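The Carton Corner is back, and it's bigger

January is when we put the recycling drive back on its feet at the Folton community kitchen, and we are so pleased with how this one has started! The drop-off shelf by the side door is full most mornings before nine, the new bins have lids that close properly (at last), and we've had more questions about milk cartons than about anything else. So this item is all cartons, start to finish.

First, the tally. Last season we took in 3228 cartons, and 2850 of them went straight into the bales. Most of the others had to be pulled out by hand and rinsed, mainly because there was still milk in the bottom. A spoonful doesn't sound like much, but leave it near the radiator over a long weekend and you will know all about it.

What we'd love you to do is very simple. Empty the carton, give it a quick swish with cold water, let it drain upside down in the sink while you do the rest of the dishes, then squash it. Really squash it! Lean on it with both hands, fold the corners in, sit on it if you like. A squashed carton takes up so little room that one Gimix crate holds a whole block's worth, and that means fewer trips up and down the ramp for everybody on the morning shift.

Then there are the caps. We've been asked over and over, so: leave them on. Our hauler takes them that way now, and a cap that's screwed on tight can't roll under the sorting table. If you've been saving caps in a jar (we know a good many of you have), bring the jar along anyway. The after-school group at Amato Street is making a wall mosaic and they've collected 511 so far. They're short on greens and would be thrilled with more of them.

One small trick for the squashing. Open the cap first, press the air out, and close it again while you're still pressing. The carton stays down and doesn't puff back up in the crate. It works on the one-liter size and even better on the little juice ones, which are very satisfying to flatten.
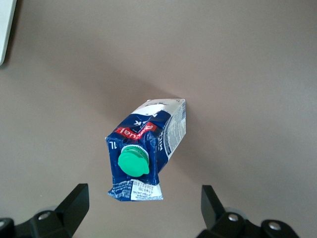
Dented, creased and with its green cap on: a one-liter carton for the crate.

Glass and cans still go around the back, same as before, and please keep foil pouches out of the carton crate because they jam up the sorting. If you aren't sure about something, leave it on the top shelf and we'll figure it out.

We'll also have soup on at noon for anyone who drops off, made with Gutesano beans and whatever vegetables came in that morning. Last time we ladled out 146 bowls and scraped the pot. Bring a mug!

Share 14 | 6 comments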